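Storing Small Parts in Metal Bins

Empty the bin fully before sorting. Wipe the inside with a dry rag and check the rim for burrs. File any sharp spots flat.

Keep each bin under 40 pounds. Heavier loads bow the base and mark a wooden bench top. Fasteners of mixed length go in separate bags, closed and labeled on the short side.
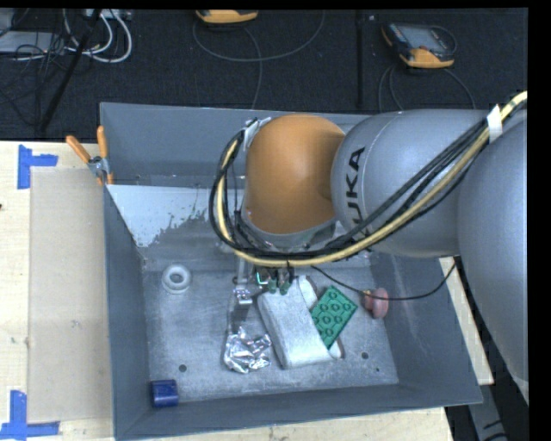 Preventing Rust

Place one drying packet in each bin and replace it every 8 weeks. In damp shops, wipe bare steel parts with light oil before storage. Check stock again in November, when the heating comes on. Discard pitted bolts.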